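Kitchen recordings, Hornham site

These pages show how we gather examples for the Stutis handling model. People do ordinary kitchen jobs at the counter, and the model learns from the recordings. Kamlesh Tiwari runs the sessions and checks each take. The June set has 614 takes, of which 330 are labeled so far.

Containers and lids

Clip-lid boxes are hard for the model – the plastic is clear and the steel counter reflects it. The blue clips are the easiest part to track.

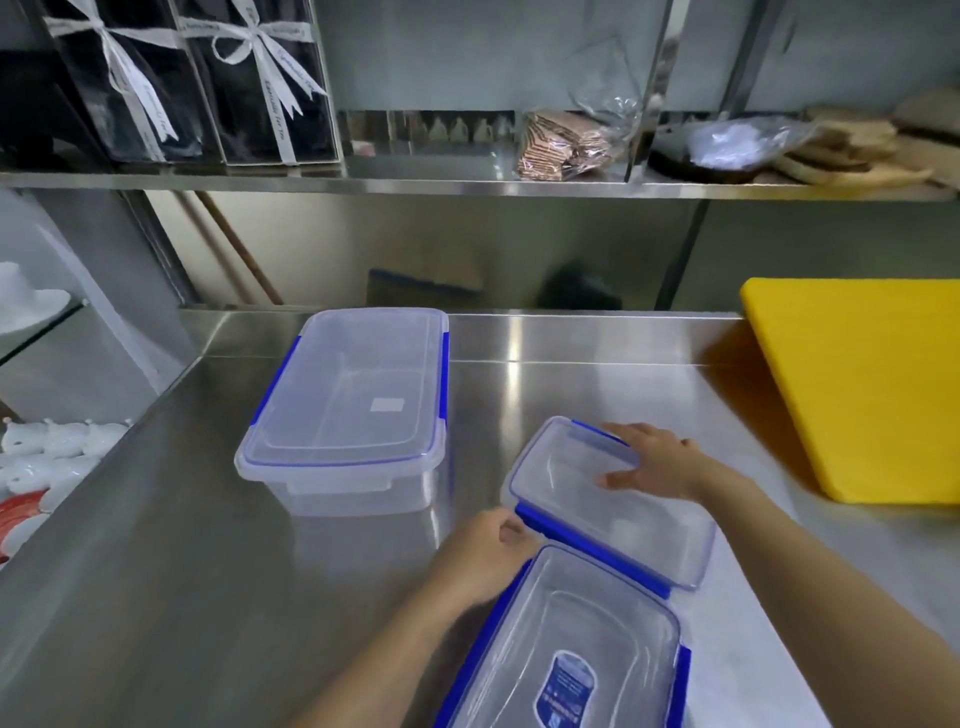

Two hands on a tilted lid, with a closed container to the left. Labelers mark each hand separately and tag the container base and lid as 2 objects.

Next in the gallery

Drawers and cupboard doors, recorded at Ustmont. Each job is repeated 3 times per person, with the starting position changed between takes.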